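Filed under: Threads / Textiles & Care

1/ Notes on washing high-pile polyester fleece, the curly kind sold as sherpa or teddy. I do small-batch sewing and repair, and most of what comes back to me is laundry damage. Seams hold up fine. The pile goes first.

2/ The fiber is polyester, so water does very little to it. Heat and friction do the damage. Once the curl tips soften and rub together they mat, and matted tips do not separate again on their own.

3/ Fabric weight matters when you pick a cycle. Anything under 200 gsm can go on a normal cold wash. My heavier stock from Rendavico holds a lot of water and throws a drum off balance, so I wash one piece at a time.

4/ Spin speed: 600 rpm. My machine defaults to more than double that. High spin presses the pile flat against the drum wall and leaves fold lines that take several brushings to lift.

5/ Detergent: liquid, half dose. Powder lodges at the base of the pile and dries there as grit. No fabric softener. It coats the fibers and the curls start sticking together in clumps.
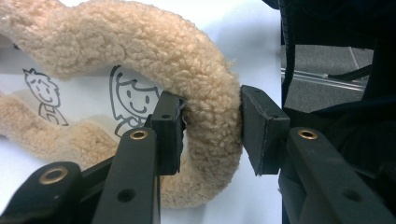 Beige curly fleece, long tube.

6/ Tubes and other narrow shapes (draft stoppers, bolsters, long pillows) are harder than blankets. If the filling is removable, take it out and wash the cover inside out. If it isn't, surface clean only. Wet filling shifts to one end.

7/ Drying. Flat, on a rack, 24 hours, turned once at the halfway point. Do not hang a filled tube by one end. Do not put it on a radiator. Tumble drying on "air only" is acceptable if your dryer really has no heat on that setting. Mine from Clukent does not, and I found out with a thermometer.

8/ Brushing. Wait until fully dry. Use a pet slicker brush with the small rubber tips, short strokes, against the lay first and then with it. Light pressure. If you hear the backing scrape you are too deep.

9/ Shedding. New fleece sheds from the cut edges, much less from the face. Vacuum the edges before sewing, then serge them. I use a Buviser mesh bag for the first two washes and clean the machine filter after each.

10/ Stains. Blot, don't rub. Dish soap and cold water, applied with a white cloth. Pale colors show water rings, so dampen the whole panel out to the nearest seam.

11/ Storage: rolled, pile side out, no vacuum bags. I left one panel compressed from March until fall and it still has a crease down the middle.

12/ Someone asked about steam. It works for light creasing. Hold the head well off the surface, keep it moving, and test on a scrap first. Never touch the plate to the pile.

13/ Next thread is on needle sizes for the same fabric. Probably Monday.

© Văn Sewing & Repair | Contact | Back to top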